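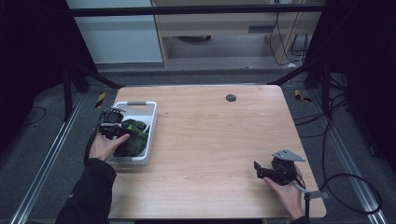 Stability samples sent to the Sisteck laboratory in Irndale will be received under a new procedure starting in July. The change applies to all solid and liquid dosage forms stored under contract, including studies already in progress. Clients will see a new submission form and a shorter list of accepted containers. Inside the building, cartons will move from the receiving counter to the storage rooms in open plastic baskets, like the white one with the gray handle, and each basket will hold samples from one study only. Cardboard trays will no longer be used past the counter.

Newsletter > Laboratory Services > Stability Storage

The procedure was written by Anwara Kanagaratnam, who manages stability operations, and Sajib Jayasinghe of the quality unit. It replaces two older documents, one for new studies and one for additions to existing studies. Clients had asked why the same product could be logged in differently depending on when it arrived. From July there is one form and one log.

Each shipment must list the study number, batch number, storage condition, orientation and first pull point. Shipments that arrive without a batch number will be held at the receiving condition until the client confirms it in writing. The study clock starts when samples enter the chamber, as before, and the date will be shown on the receipt sent to the client.

The Irndale site has also added a second walk-in chamber, supplied by Orberg. Mapping was completed with the chamber empty and again with it loaded, and the reports are available to clients on request. The new room holds 600 standard cartons – enough to take the studies now waiting for space. Moushumi Matubbar will contact those clients directly with proposed start dates.
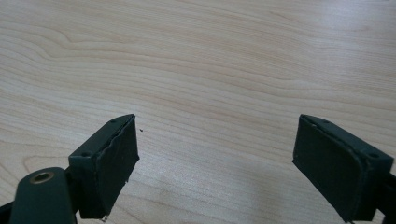
Do samples already in storage need to be submitted again on the new form?

Existing samples stay where they are, and their records will be carried over by laboratory staff. The new form is needed only when more samples are added to the study or when the pull schedule changes.

Fees for storage are unchanged. A handling fee will apply to single shipments of more than 1000 units, which take longer to count and label. Clients who expect to send a shipment of that size should give the laboratory notice so that staff can be scheduled.

Ikhsan Wibisono will present the new procedure in a short online session in July, followed by time for questions. There are 80 places. A recording will be sent to clients who register and cannot attend. The draft form is attached to the registration message, and comments on it can be sent to Anwara Kanagaratnam until the session takes place.

You are receiving this newsletter because you subscribed to laboratory updates. Manage your preferences or unsubscribe.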